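The pouring lesson

The first thing Jui-lin Lau did when I walked in was hand me a cup of tea and tell me to mind the cables. Good advice! I'd come to Atness expecting a hushed laboratory with people in goggles, and what I got was Radio 2, a tin of shortbread and a long conversation about water.

Water is what they do at Gulten. Bottles come in from farms, swimming pools and the odd worried homeowner, and the first job with any of them is to measure some out into something smaller. Then do it again. Jui-lin has been at it since she left college, and on a busy Friday she used to get through 218 samples by hand (she still has the wrist support in her drawer, and waved it at me).

Since January, some of that has been going to the arms. The plan is for them to take 124 samples a day off the bench team by summer, and when I visited they were still learning on tap water, glass beaker to glass beaker, with a black cloth under everything so the clear stuff shows up better. I'd assumed pouring would be the easy bit. Ifeanyi Tamuno, who looks after the training, laughed at me for quite a while. The spout has to be pointing the right way, the tilt has to slow down near the end, and glass is a pig to see if you're a machine.

So who teaches it? Jui-lin does, which I loved. She got 10 days away from the bench to show it how she pours, and she told me she'd never once thought about what her hand does until she had to do it on purpose. "I went home and couldn't pour the milk," she said.

I asked the question you'd want me to ask. There are 25 people on the bench team and they've been told in writing there'll be no redundancies this year, though this year isn't very long, is it? Jui-lin is cheerful about it but she's not daft. She's getting trained up on the results side, reading the odd ones and ringing customers, and her pay has gone up a grade. One of her colleagues asked for the same and is still waiting to hear. Another has gone to Dronley, where they do it all by hand and the money's worse, and says she prefers the company.

Ifeanyi reckons the tricky samples, the muddy ones especially, will stay with people for years. Jui-lin reckons two. They've got a curry riding on it, and she's already picked the restaurant.

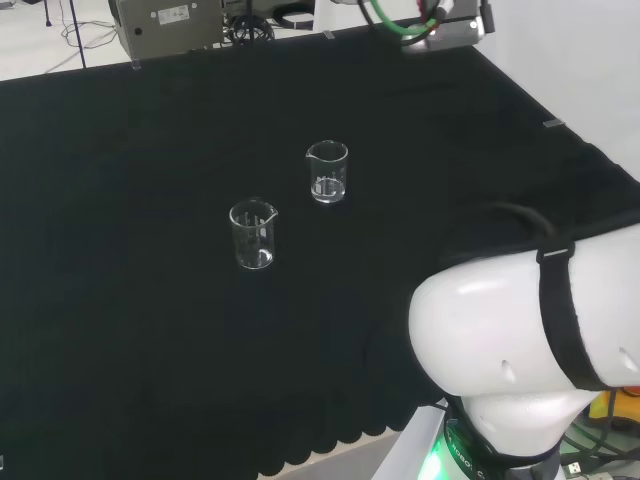 Words: Maureen Ajayi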